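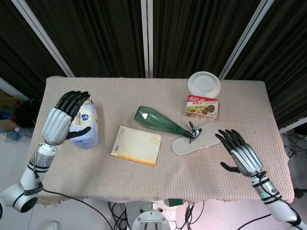
The Lalley table cover is a fitted knit cloth for rectangular work tables, sorting tables and folding tables that have seen better days. It is sold by Karkalari in one weight and one knit, and it is meant to stay on the table all week. The knit is fine enough that small things lie flat on it. A notebook, a shoe insole or a plastic bottle on its side can all be set down on the beige without sinking into the cloth, and a soft pack of tissues or wipes can be stood upright on it. The color is a plain beige with a light texture and no pattern, so pale items and dark items both show up well enough to find.

Size and fit

The standard cover is cut for a table top 180 cm long. It has an elastic hem that goes under the edge of the top. Tables with a thick rim take a little more pulling at the corners, so do two opposite corners first and then the other two. The long version fits tops up to 194 cm. We do not cut covers to order, but Reynaldo Yap in the workshop will shorten a standard cover for a small charge if you send the length and width of your table along with the order.

Round and oval tables are not covered by this page. See the Akpalu cover in the list at the bottom.

Washing

Machine wash warm with similar colors. Dry flat or on low. The first wash takes the length in slightly, and this is allowed for in the cut. Do not bleach. Ink from a ballpoint will usually come out if it is treated the same day. Shoe polish usually will not.

Using it with a pad

The cover can go over the Sirnen table pad, which is 5 mm thick and is sold separately. With the pad underneath, order the long version for any table close to the full 180 cm, as the hem needs the extra cloth. The pad is wiped clean and does not go in the machine.

Ordering

Order code 422, standard or long. Covers ordered by noon on Monday go out the same week. Returns are accepted on unwashed covers in the original bag. A cover that has been shortened cannot be returned. Questions about fit go to Kanchan Vashisht at the order desk, who will want the table measurements with the thickness of the top included.

Shop > Table Linens > Fitted Covers > Lalley

Related items
Akpalu round table cover
Sirnen table pad
Lalley cover, long version
Replacement hem elastic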